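3.2 Idle speed control after replacement of the control unit

The second group of tests concerns the idle speed after the original control unit was replaced with the Riretti unit. The same engine was used as in Section 3.1, and the wiring was not changed except for the throttle connector. Before each run the engine was warmed until the coolant temperature was stable, and the stored correction values were erased. We made 8 runs with each unit. The throttle plate was cleaned one time only, before the first run, so a small drift of the air flow between the runs cannot be excluded.

The load was applied by switching on the air conditioning compressor, and the ignition timing was recorded by the Vi logging program at a rate of 100 samples per second. 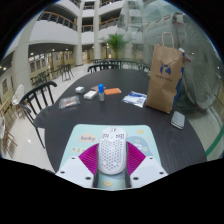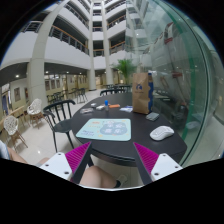
Figure 4. A perforated white mouse on a light-blue pad (first); a round black table with a pale green mat, beside a glass wall (second).
Photos: Jundholm Workshop Group

With the original unit the idle speed dropped when the compressor was engaged and then returned to the target without overshoot. With the Riretti unit the drop was smaller, but the speed passed over the target and came back slowly. We believe this comes from the integral term, which in the delivered base map is set for an engine with a heavier flywheel. When we reduced this term, the overshoot became less in all runs, but the first drop became deeper.

It should be noted that the Kavthorpe throttle body used here has a larger bore than the factory part. A small change of the plate angle therefore gives a large change of the air flow near the closed position. The results at idle should not be applied directly to engines with the factory throttle. The behavior under part load is treated in Section 3.3.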